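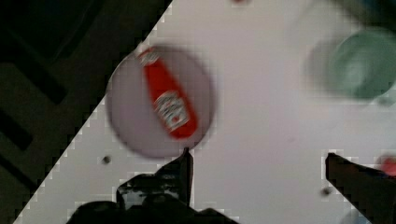 The Table, Mostly

A gallery of things left on a white table

Every household has one flat surface that catches everything. Ours is white, which was a decision made by people who had never owned anything white. We bought it secondhand through a place called Muvodside, carried it up two flights, and promised each other it would stay clear except at meals. The promise held until lunch.

Over the spring I got into the habit of photographing what ended up on it. The folder passed 300 pictures in May and currently stands at 621, most of them of crumbs. What follows is a small selection with the crumbs left out. Captions were written after dinner and should be read in that spirit.

1. Ketchup, lying in state

A red squeeze bottle laid diagonally across a mauve-gray plate, with a green bowl for company. I have strong views on where ketchup goes in relation to a plate, and "on it, whole" had never come up. It does look comfortable. I would like to lie down on something that size, relative to me, at four in the afternoon.

A word on the plate. The set came from Tristham, a kitchen shop with very flattering lighting, and in the shop this color was gray. At home it is gray before breakfast and mauve after. We have stopped arguing about it and now call it "the round ones," which worked fine until we bought more round ones.

2. Ketchup again, with fruit

The bottle has the big table to itself in my memory, but the wider view says otherwise. Two strawberries have wandered in on the right, one small and one with its leaves still on. They are nowhere near each other. I have hosted parties that looked like this.

Down at the bottom there's a blue-grey bowl of pale yellow and orange bits, chips or slices of fruit, I won't swear to either. Anybody who has reached into a bowl expecting one and gotten the other will know it's a bad moment to be mid-sentence.

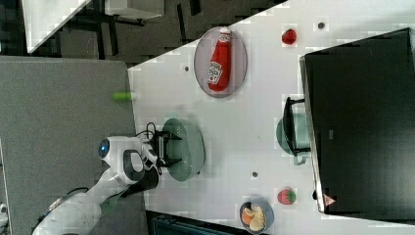 I'm fond of the teal-green pot, too, parked up against the big black box with its wire handle leaning back on the side. A wire handle never knows what to do with itself. Stand it up and it falls over, lay it down and it's in the way of the lid, and if you ignore it, it finds something to lean on. This one has found something to lean on, and good for it.

The black box carries a little red-and-white warning triangle near one corner. I have not read it. I have a general policy on warning triangles, which is to feel warned and move along.

There is also a translucent plate, somewhere between green and grey depending on how you feel about green. Tristham would have a name for it with "mist" in it. I like a see-through plate for toast and distrust it for anything with gravy.

And then, right at the table edge, a small lime-green cylinder. Every table I have ever lived with has had one object that prefers the edge. You move it in, you come back with your coffee, and something else has taken up the post. Usually a pen. Once, for most of a week, an egg.

Notes for people who write in

Yes, the table has small round holes in it. Three show in the second picture. I've had suggestions ranging from cables to a very orderly woodpecker. Peas go down them.

The white finish is easy to wipe and impossible to finish wiping. I use a damp cloth and a little dish soap. The spray cleaner from Billey smells better, but it leaves streaks that I can only see once guests are seated.

Several of you asked about the ketchup, mainly whether it should be in the fridge. We've had this conversation at home and I'm not reopening it on the internet.

Prints: a few of the quieter pictures are available at postcard size through Sfeir, who did a nice job on the reds. The first run was 800 cards. I had wanted 1,000, and there's a drawer in the hallway that is grateful I didn't get them. Ketchup on mauve-gray has sold the best so far, mostly to my relatives. The strawberries come as a pair and can't be split up, however they feel about it.

Next set: the windowsill, if the basil makes it.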